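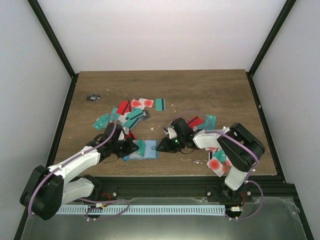
## 4. Setting Up Your Lakus for the First Time

Now for the fun part! By this point your Lakus sewing machine should be out of its box, with the foam blocks set aside and the accessory tray clipped to the free arm. The next few pages take you from a bare machine to your first real seam, and if you've never threaded a machine before, you're in good company. Take it slowly and enjoy it.

### 4.1 Choosing a spot

Pick a flat, steady table that doesn't wobble when you lean on it. Leave enough space to the left of the needle for your fabric to spread out (quilters will want lots!) and enough behind the machine for the cloth to slide away freely.

1. Set the machine down with the handwheel on your right.
2. Press gently on each corner. If it rocks, turn the rubber foot under that corner until it sits level.
3. Put the foot pedal on the floor where your foot lands naturally.
4. Check that the power switch is OFF, then plug the pedal cord into the machine and the power cord into the wall.

**Caution:** Keep the power switch OFF whenever your fingers are near the needle, and that includes threading.

### 4.2 Winding a bobbin

Use only the clear bobbins marked Laizer that came in the tray. Others may look the same, but a slightly taller bobbin will jam the hook.

1. Place a spool on the spool pin and push the cap on snugly.
2. Bring the thread around the winding disk and through the small hole in the bobbin, from the inside out.
3. Set the bobbin on the winder and click the winder to the right.
4. Switch the power ON, hold the thread tail, and press the pedal. After 8 turns, stop and snip the tail close to the bobbin.
5. Press the pedal again and let it fill. The winder stops by itself when the bobbin is full.

*Note:* If the thread piles up at one end, it has slipped out of the winding disk. Pull it off and start over. It only takes a minute.

### 4.3 Threading the top

1. Switch the power OFF and raise the presser foot. (Please don't skip this! With the foot down, the thread can't slide between the tension disks.)
2. Turn the handwheel toward you until the needle is at its highest point.
3. Follow the numbered arrows down the right channel, up the left one, and over the take-up lever.
4. Pass the thread behind the needle guide and through the eye from front to back.
5. Pull a hand's length of thread toward the back.

### 4.4 Your first seam

Grab two scraps of plain cotton. Drop in the bobbin so the thread unwinds counterclockwise, pull it through the slot, and close the cover. Set the stitch dial to straight and the tension to 5, lower the foot, switch ON, and go!

If loops show up on the underside, thread the top again before you touch the tension dial. For skipped stitches, try a new needle, then see Section 8.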